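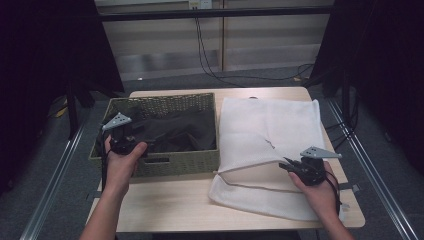 A reader's comment came in under the last laundry page, asking why a black T-shirt washed with care still turns charcoal after a season, when a black pair of work pants washed any old way stays black. The same comment asked whether vinegar sets dye. Both points are covered below, along with sorting, water temperature, mesh bags and a few notes on drying.

Why blacks fade and whites gray

Two separate things go wrong in a mixed wash. Dye leaves the dark fabric and some of it lands on the light fabric. Lint leaves the light fabric and lands on the dark. Both are made worse by heat, by long cycles and by an overfilled drum.

Much of what looks like fading on black cotton is abrasion. The surface fibers break, stand up and scatter light, so the cloth looks gray even where most of the dye is still in it. A T-shirt knit is soft and loosely twisted and breaks up quickly. Work pants are usually a polyester blend in a tight twill. The polyester is dyed differently and the weave protects the yarn, so the pants hold their color under poor treatment.

Vinegar doesn't set dye in finished cotton clothing. The dyes used on most store-bought cotton are fixed at the mill or not at all. Salt in the wash doesn't set them either. A garment that bleeds will bleed until the loose dye is gone, and the only useful step is to wash it apart from other things until the rinse water runs clear.

Sorting

Three piles will handle most households: white, dark, and everything in between. Sort a second time by weight if there is enough to fill two loads. Towels and jeans beat thin knits against the drum, and they hold so much more water that the spin is uneven.

Keep the piles apart from the moment the clothes come off. Damp dark cloth left against white cloth overnight can transfer dye without any wash at all. Separate baskets cost little. A woven basket lets air in but can snag open knits, so line it with an old pillowcase.

Before loading:

Close zippers and hooks.
Empty pockets and brush out the seams.
Turn dark items inside out.
Unroll socks and cuffs.
Treat stains on the dry fabric and leave the treatment on for the time given on its label.

Testing for loose dye

Wet a hidden seam with warm water and a drop of the detergent you plan to use. Press a white cotton cloth on it with your thumb and hold for a slow minute. If color shows on the white cloth, wash the item by itself in cold water. Repeat the test after each wash. Most garments pass by wash number 3. Some indigo denim never passes and should stay with the darks for good.

Water temperature

Cold for darks. Warm for everyday lights. Hot for white towels, sheets and dishcloths if the care labels allow it. Read the label before the dial, as the word "warm" means different things on different machines. On the old Hestico top loader used to check this page, a kitchen thermometer held in the tub on the warm setting read 102 degrees F. Most people would call that the low side of warm, and powdered detergent was slow to dissolve in it. Liquid gave no trouble.

If powder leaves streaks on dark clothes, dissolve it in a jug of hot water first and add it while the tub fills. In a front loader, use liquid.

Spin speed

High spin saves drying time and adds creases. For dark knits and shirts, 1000 rpm is a fair setting. Save the top speed for towels. Wool and lined garments need the lowest spin the machine has.

Mesh bags

A mesh bag reduces rubbing and keeps straps and small items out of the door seal. It does nothing to stop dye. A black item in a bag will still color a white one outside it, and people who put the odd dark sock in a bag and wash it with the sheets are protecting the sock only.

Pick the mesh by the job. Fine mesh is for hosiery, thin knits and anything with hooks. Coarse mesh lets more water through and suits sweaters and baby socks. Fill any bag half full at most. A packed bag turns into a ball, throws the drum off balance and comes out with dry detergent in the middle.

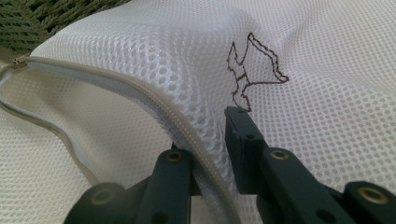 Fine mesh laundry bag with a beige zipper.

The zipper is the part that fails. Run it fully closed and tuck the pull under its elastic cover if there is one. If there isn't, a small safety pin through the pull and the tape will hold it. Check the stitching along the zipper tape every few months. When thread begins to lift, sew it down with polyester thread — cotton thread rots sooner in constant damp. A bag with a hole in it should be thrown out or used to store clothespins.

Two bags were kept in use for this page, a Bunting and a Grandex. The Bunting has the finer mesh and drains more slowly. The Grandex zipper is stiffer and was easier to close after a rub with a dry bar of soap. Either is good enough for ordinary washing.

Drying

Take dark items out as soon as the cycle ends. Dry them inside out in the shade. Direct sun bleaches black cotton unevenly, first at the shoulders and along the line where the cloth is folded over. White cotton can take full sun and is better for it.

In a tumble dryer, use low heat and stop while seams are still slightly damp. Over-drying makes cotton brittle and fills the lint screen with what used to be the shirt. Clean the screen after each load. Mesh bags hang up by one corner with the zipper open.

When dye has already moved

Don't put the stained item in the dryer. Heat makes the color much harder to get out. Rewash it at once in the warmest water its label allows. If color remains, soak it in oxygen bleach and cool water for up to eight hours, then wash again. Chlorine bleach is for plain white cotton only, never spandex, wool or silk, and never mixed with vinegar or ammonia.

Parts note: the Dutell lint screen mentioned on the dryer page is stock number 1544.

Page revised 08/05/2018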